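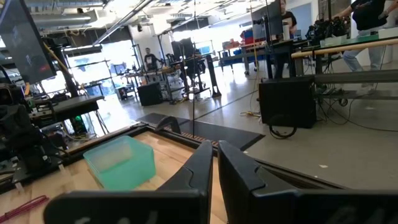

Cable tidy, quick version

Do it before lunch, 16 minutes if you dont stop to chat.

1. Power off at the wall. Everything.
2. Floor first – pull every loose lead out from the walkway and coil it, loops as wide as a dinner plate.
3. Short leads in one plastic tub, long ones on hooks.
4. Label both ends. Masking tape is fine, any colour.
5. Wipe the benchtop, then put back only what you used in February.

Mystery leads go to Jagadeesh. Dont bin them – he'll want a look frist.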